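Hudstead Technical Notes
May
By the Plotard simulation group

3.2 Release criteria for simulated pick tasks

The Gekstead rule set asks that a task be reviewed from two views before any episode is recorded: one at the gripper and one of the whole workspace.
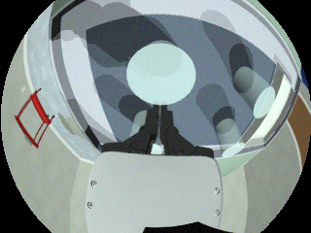
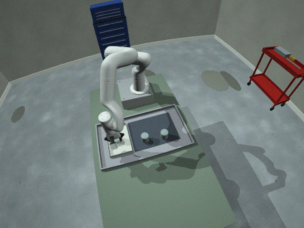
Figure 2. Simulated workspace with cylindrical parts, in a gripper view (first) and a room view (second).

Each task is then run for 200 episodes with fixed lighting and 1000 with varied lighting. An episode is rejected if a finger passes through a part or if the joint log has a gap longer than 11 ms. Rejected episodes are kept in a separate folder with their random seed. Rule 2 does not allow friction values to be changed between the two sets. We followed Onu in resetting the arm to its home pose after each rejection.

Related items
Naming rules for episode logs
Onu: reset poses and joint limits
Gekstead rule set, change list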